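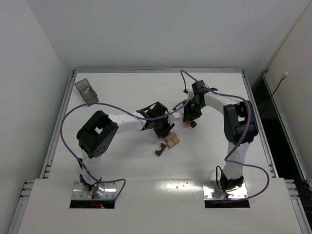 Learning to bake rye bread in a rented kitchen

I moved into this apartment in November with one good knife, two pans and a jar of sourdough starter wrapped in a dish towel on the passenger seat. The starter came from my friend Femi Nwosu, who had been feeding it for years and handed it over the way other people hand over a puppy. She calls it Amadi. I was told to keep the name, so I have.

The oven came with the place. It's a Plenport, old enough that the numbers on the dial have rubbed off between 300 and the top end, so for the first couple of weeks I was setting it by where the little notch sat compared to a scratch in the metal. I don't recommend this! My first loaf was black on the outside and gray paste in the middle. The second was pale all over and so heavy I used it to hold the back door open while I carried groceries in.

After that I bought an oven thermometer, which I should have done on day one. Set to what I thought was 443 (I was aiming for 450 and felt pretty smug about getting close), the thing was running way cooler at the back than at the front. So now I turn the loaf halfway through, and I keep the thermometer on the left side of the rack where the bread sits.

Anyway, rye.

I grew up on supermarket sandwich bread and never thought I'd be a rye person. Then I spent a winter working upstairs from a bakery, and the guy who ran the ovens, Alper Gezer, used to sell me the ends of his big dark loaves for pocket change. They were sour and a little sticky and they lasted all week. I'd eat them with butter and too much salt at my desk. When I moved away I missed that bread more than I missed most of the people I worked with (sorry, if any of you are reading).

So I wrote to Alper and asked for the recipe, and he wrote back with four lines. Four! Rye flour, water, starter, salt. "Wait until it cracks." That was the whole thing. I wrote back asking how long and he said until it cracks.

What he meant, and it took me several bad loaves to get there, is that rye dough doesn't puff up like wheat dough. It doesn't get bouncy. You mix it and it looks like wet cement, and you scrape it into a tin and smooth the top with a wet spoon and dust it with flour. Then you leave it alone. When it's ready, the flour on top splits into little cracks and tiny pinholes, like a dried-up puddle. If you go by the clock you'll get it wrong, at least in my kitchen, where the temperature depends entirely on whether the downstairs neighbors have their heat on.

My version so far goes like this. The night before, I take a spoonful of Amadi and stir it into 200 grams of dark rye flour and the same weight of warm water. Cover it, leave it on top of the fridge, go to bed. In the morning it should smell like sour apples and be full of holes when you drag a spoon through. Then I add another 300 grams of rye, enough water to make it sloppy, and two teaspoons of salt. Sometimes a spoon of molasses. Alper would hate the molasses, and I've decided he doesn't need to know, although I guess he might now.

Into a greased tin, smooth the top, flour, wait for the cracks. It goes in hot for the first fifteen minutes and then I turn it down and let it go for most of an hour. I pull it out when a skewer comes out mostly clean. Mostly! Rye is always a bit tacky, and if you wait for a perfectly clean skewer you'll have a brick.

The part I'm worst at is leaving it alone afterward. You're supposed to wait a full day before slicing. I have made it to a full day exactly once, and that was only after I left it at home and went to stay with my sister. It was the best loaf I've made. The middle had set, the crust had gone soft and chewy, and it sliced thin without gumming up the knife. The ones I cut into after an hour taste fine but they squash, and you end up with a lump of dough stuck to the blade.

A few people asked about flour after my last post. I've been buying dark rye from the mill stand at the farmers market when I can get it, and whatever the store has when I can't. The coarse kind makes a crumblier loaf that I like toasted. The fine kind is easier to slice. I've tried mixing them and couldn't tell you there was much of a difference — maybe a little more chew.

Femi is visiting next month and wants to see how Amadi is getting on, so I'm feeding it twice a day and feeling like a teenager cleaning up before the parents get home. I've promised her a loaf with caraway. If anyone has a good amount of caraway per tin, please leave a comment, as my last try tasted like cough drops.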